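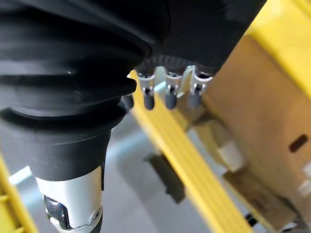

Notes from the Ludberg visit, 14/12/2019

Typing this on the train home before I forget the lot, so excuse the state of it.

Left Brasach in the dark. Margit Veres drove the first car, I was in the second with Krešimir Halilović and a bag of rolls that did not survive the motorway. Got there early, gate shut, sat with the heater on. Then signed in, badge, shoe covers over shoes (mine split at once), long corridor that smelled of floor polish and new cardboard.

Our host was Réka Illés, packing side, with Hillberg eleven years. Quick talker. Good, as we had a lot to get round.

Goods in first. Cardboard comes flat on pallets, stays wrapped until the day it's wanted. Damp is the big enemy, she said. In November they had a leak over bay two and lost 210 blanks, all gone soft at the corners. Now everything stands on a raised deck. Krešimir wanted to know why not just fix the roof. They have fixed the roof. They kept the deck as well.

Then the packing hall. Louder than I'd expected, though you could still talk. Cartons, tape, more cartons. 3000 go out on a normal day, nearly double before the holidays. Hajnalka was right about that, I owe her a coffee.

What I wanted to see was the small parts. We have endless trouble with small parts at our place: they mark, they tip over, they hide in the flaps. Things I scribbled down:

Soft rubber wherever something gets held. Hard edges leave a line on anything painted, and the customer always finds the line.

Pads get wiped at the start of the shift. Plain cloth, no spray. Spray leaves a film and then things slip.

Spare pads in a tin by the line, not in the stores. Walking to the stores was costing them more time than the swap.

Anything that folds and stretches, get the dust out of the folds. They use a paintbrush. A cheap one! Judit Bíró wrote that down twice.

Cartons made up 30 at a time, never more, or they get knocked about and go out of square.

Tape was a whole discussion. They had gone over to a thinner one and gone back again after six weeks. Réka passed both rolls round so we could feel the difference, I honestly couldn't. Margit could.

Lunch in the canteen. Bean soup, very good, bread a bit tired. Shared a table with two people from Kravets who were there about pallets and had strong views on them. One has promised me a drawing of their corner posts. Will chase.

Afternoon shorter than planned as the quality room was in use. Looked in through the glass, that was it. Instead we got the returns shelf, which I liked best of the whole day. Crushed corners, a box packed upside down, one with somebody's glove in it. Every one has a card with what went wrong and who it was reported to. No names of packers. They go through the shelf every 60 days and clear it.

To do when back:
Ask Hajnalka Dudás about the raised deck, do we have the hight for it
Buy brushes
Tin for spares, label it properly
Thank you note to Réka (Margit to sign too)
Claim for fuel, I have the reciept somewhere

Next one is meant to be in spring, either Kravets or back to Ludberg for the quality room. If you want a seat, tell Judit, she has the list. Bring your own lunch just in case.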